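Search this list
Enter keywords Go Advanced search
Print this message | E-mail this message

Subject: Re: [home-automation] Can any of them put the groceries away yet?
Date: 2018-12-26

The original poster wrote:

> I've followed this list for a while and mostly see vacuums and lawn mowers.
> Fine, I have both. But the chore I'd pay real money to get rid of is
> unpacking the shopping. My knees don't like the bottom shelf of the fridge
> anymore. I read that an arm can now sort parts in a factory all night
> without a break, so why can't one move a carton of milk from a bag to a
> shelf? Is anybody even working on this, or is it all dancing robots at
> trade shows? And please don't tell me "five years." I was told five years
> in September of 2009.

I won't say five years, I promise! But yes, people are working on it, and I've spent a good part of the fall playing with exactly this, so forgive me if I run on a bit.

First, the factory arm. We have two where I work (small shop, we pack fittings for garden hoses) and they really are wonderful. The older one is a Vonisard and it has been dropping brass couplings into trays since before I was hired. It does 700 an hour and I still like to stand and watch it with my coffee. But every coupling is the same coupling, and it always shows up in the same spot, facing the same way. Move the feeder by the width of your thumb and the poor thing grabs air until someone comes over and resets it. Your grocery bag is the opposite of that feeder. Bread on top, if you're lucky, a can on its side, and the milk wedged in at some angle with a bunch of celery across it.

So the hard part for your milk isn't lifting. A cheap arm can lift a half gallon if the motors are decent. The hard part is (1) finding it, (2) working out which way up it is, (3) getting hold of it firmly enough to move and gently enough not to crush it, and (4) knowing when to let go. A person does all four while talking on the phone!

What has changed, and this is why I'm so keen, is that you can now teach an arm by example. You drive it by hand through the job over and over while the cameras record, and then you let the software have a go at it. Peltetell put out a kit for this last year and our little weekend group bought one between us. We started with one job, picking a block up off a table and putting it in a bowl. It took 333 runs by hand before I'd have called it reliable. I was grinning like a kid the first time it went by itself. Then one of us swapped the white bowl for a blue one and it was right back to being a beginner. Very humbling.

The other thing that helped a lot was putting a small camera at the wrist. The overhead camera is great for "the milk is over there," but once the hand moves in, it blocks its own view. The wrist camera gets better and better as you approach, up to a point, and then it gets worse. In the last bit of the reach the thing you want fills the whole view and goes soft, and the software has to work with a patch of color and a few blurry edges. Lettering can be any way up. Have a look at what it has to go on with groceries, a milk carton first and then a toy tomato:
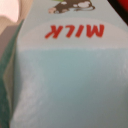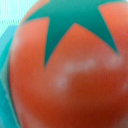
Now, about whether you can buy one. Not for the kitchen, not today, at least not one I'd trust with glass. Laler makes a very nice arm on a rolling base and their people are friendly and answer e-mail, but it's meant for labs, and you'd need to enjoy tinkering. I asked them flat out about refrigerators. The answer was that opening the door is its own project, because of the seal -- it takes a good yank to start and then almost nothing, and an arm that is pulling hard when the seal lets go will swing the door into whatever is behind it. I had never once thought about that. I've been opening my fridge very slowly ever since just to feel it happen.

Soft fingers are the part I'd keep an eye on if I were you. We tried a set from Tanasarn on our kit, the floppy silicone kind that wrap around whatever they touch, and they forgive a lot. With the stiff fingers we had to be nearly dead on. With the soft ones we could be off by a good bit and still come up with a real orange, an egg carton (empty, I'm not that brave), or a bag of rice. Out of 60 tries with the orange we dropped it 20 times, which sounds awful until I tell you the stiff fingers did far worse and bruised the fruit as well.

For your knees in the meantime: move the milk up to the door or the middle shelf, and put something you hardly use down at the bottom. I know, very low-tech. My mother did this and it fixed most of the complaint.

If you're anywhere near a group with one of these kits, go and ask to drive it. Try picking up one soft thing and one slippery thing. You'll come away with more respect for your own hands, and I think more hope for the machines too. We're starting on cans next, lying down and standing up mixed together, and I'll post the numbers to the list whether they're good or not.

Does anyone here have a trick for shiny labels, by the way? The glare from our window is driving us nuts in the afternoons.

Contact the list owner | Copyright remains with the authors of messages | Back to top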